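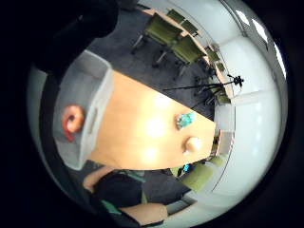
Do I need to have lost somebody recently to take part in this study?

The loss can be from last month or from your childhood, and people who have never been at a deathbed or a funeral are welcome as well.

Call for participants: how we talk about dying at home

The Usdale Centre for End of Life Studies is looking for adults who are willing to talk about death in ordinary words. We want to learn which words families use when they speak about dying, which ones they avoid, and who in the family usually begins. The study is led by Vasanthi Iyer together with Holger Bråten, and it is paid for by the Tarigan Fund.

I work myself in my second language, and I came to this subject when I had to write to my aunt after my uncle died. I knew the medical terms very well. I did not know what one says on a card. Many of the people we have met so far told us something similar, also those who have spoken English all their life.

Who can take part

You should be 18 or older and live in Eston, Usdale or a village nearby. You do not need to be religious, and you do not need to be not religious. We would be especially glad to hear from men over 60 and from people who grew up in another country, as we have few of them until now. If you are at present receiving treatment for a serious illness, you may join, but please speak with Vasanthi first by telephone.

What we ask from you

There are two conversations, each of 90 minutes, with some weeks between them. The first is with one researcher only. The second is in a small group, and if you prefer not to be in a group you can tell us so and we will arrange it differently. Between the two we ask you to keep a short notebook – a few lines are enough, and spelling is of no importance.

The conversations are held at Prekard House in Eston, on the ground floor, with a step-free entrance from the car park. We record the sound. Your name is removed when the recording is written out, and the sound files are deleted in August. You can stop at any moment, and you don't have to tell us why.

You receive 20 pounds for each conversation, and we pay your bus or train ticket. Tea is also provided.

After the conversations

Some people feel heavy after such a talk, others feel lighter, and it can come a few days later. Holger is a trained bereavement counsellor and keeps time free for everybody who takes part. This is without cost and is not recorded.

How to apply

Please write to Vasanthi Iyer or leave a message at the reception of Prekard House. Tell us your age, where you live and which days suit you – there is no form. We answer every message, normally within a week. Questions about the recordings can go to Holger Bråten directly.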